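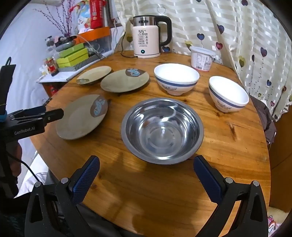 Inspection after the grip fault, cell Rana, table work with dishes. Filled in by Lech Śliwiński, Kisow workshop, in April. Please read the comments also, not only the boxes.

**What happened:** at 2:40 p.m. the left gripper lost holding force during a lift and opened by itself. A ceramic plate fell from 12 cm and got a chip on the rim. No person was hurt. The log shows fault code 193 (finger position not equal to command). The operator pressed stop after the plate was already down.

## 1. Grippers

- [x] Finger pads are fixed well, no loose corners
- [x] Fingers open and close the full way, both units
- [ ] Holding force stable for 42 seconds, left unit
- [x] Holding force stable for 42 seconds, right unit

*Comment:* The left unit failed two times from five tries. Each time the force went down slowly and then the finger jumped open. I changed the pads with the right unit and the fault stayed on the left, so I don't think the pads are guilty.

## 2. Cables and straps

- [x] Plugs are pushed in to the end
- [ ] Cable of left unit free from pulling
- [x] Straps have no cuts

*Comment:* When the arm is turned far to the side, the cable pulls on the plug. I could repeat code 193 by hand in this way, but only once. Atora service asks for a new cable, and I agree with them — the old one has done more than 2000 cycles.

## 3. Table and dishes

- [x] Table stands steady
- [x] Chipped plate taken out of use
- [ ] Hot appliances outside the working area
- [ ] Power cord of kettle away from the table surface

*Comment:* The kettle stands at the back of the round table with the dishes, and its black cord lies across the table toward the left. A gripper can catch this cord. It did not play a part in the fault, but I mark it as open. For the next tests the kettle goes to the side counter, or it stays unplugged and empty.

Steel bowls are better for the first trials after repair. The porcelain ones can wait.

## 4. Stop function

- [x] Stop button works, left and right
- [x] Fingers keep position after stop
- [ ] Operator warned by sound when force drops

*Comment:* The sound was turned off in the settings. Gasia will tell us who has the password, and then I turn it on again.

## Result

Left unit: **not released**. Right unit: released, only for light and unbreakable things.

Still to do:

1. New cable for left unit, then repeat part 1 and part 2 completely.
2. Kettle and cord moved.
3. Warning sound on.

L. Śliwiński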